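November, bench notes, started 9.40 and finished after lunch

Right, the sourdough starter trials. I said I would write these up properly instead of leaving them on the backs of flour bags, so I'm sitting down with a coffee and doing it in one go. Anyone who wants the raw sheets can have them, they're in the blue folder under the scales (the sheets with the coffee ring on are mine, sorry).

Where we'd got to last time: the Tresby rye was rising well and then collapsing before we could use it, and the Mosquera white was doing more or less nothing until mid-afternoon and then going mad. I had put that down to the room. It is cold by the window, and I'd been keeping the jars there because that's where the shelf is. So this fortnight I moved both jars to the cupboard next to the boiler and kept everything else the same. 14 days, one feed in the morning, same jars, same spoon, tap water left standing overnight.

The rye liked it far too much. By day three it was up and over and down again before I'd had my lunch, and it smelt of nail varnish remover, so it was plainly starving. I gave it a second feed at teatime from day four on and it calmed down. The smell went back to something like yoghurt with a bit of apple in it. I've put the second feed on the chart, so please do it if I'm out!

The white is more interesting. It peaked earlier than it had by the window but not as high, and the bubbles were smaller. I'm not sure what to make of that. I did have a new bag of flour from day six and I can't rule that out – it was the same Mosquera white but it felt softer in the hand and took the water differently. I should have held some of the old bag back. Next time I will.

Feeding amounts, for the record: 30 g of starter kept back, then flour and water at equal weights on top. For the bake on the last day I built each one up overnight to 300 g, which was more than I needed, and the leftovers went into crumpets. The crumpets were very good, better than the bread if I'm being fair. Bit of salt, bit of bicarb, hot pan, rings well greased. I forgot to grease one ring and had to chisel it out.

The loaves. I made two of each, same dough apart from the starter, shaped and left in the fridge overnight. The rye-started pair had a proper sour edge and a crust that shattered all over the bench. The white-started pair were milder and a bit tight in the middle, and one of them had a great tunnel under the top crust where I'd been heavy-handed with the flour when shaping. I've done that before and I'll no doubt do it again.

The oven is still running hot at the back. Turning the loaves halfway through sorts it but I keep forgetting to set the second timer, and the left-hand loaf of the white pair came out very dark on one side. Ate it anyway.

Also tried the Jerkik proving baskets. They're nice to hold and the dough came out cleanly after I'd dusted them with rice flour, but they take an age to dry and mine had a musty whiff by the second week. They need to go somewhere with air moving through. Top of the cupboard is fine, inside the cupboard is not.

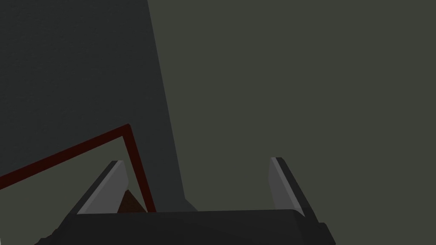

Render, gripper fingers apart.

Things to sort out before the next round:

Buy two bags of the white at once, same batch, and write the batch number on the jar lid.

Ask Fidness whether they'll sell us rye in the big sacks. The little bags work out silly money and we're getting through it now with two feeds a day.

Try the white at a lower temperature again but away from the window, maybe on the bottom shelf by the door. I'd like one run where the draught isn't part of it.

Elastic bands on the jars to mark the level at feeding. I used tape and it slid down when the glass got damp, so the heights for days one and two are guesses and I've put them in brackets on the sheet.

The rye discard is in the fridge in the tub with the cracked lid. Use it for crackers or whatever you fancy, but leave the jar at the back alone, it's the spare and I haven't got another one – I'll dry some out on baking paper this week and then we can all relax a bit.

Jars both fed at 12.15. Rye wants its second one at five.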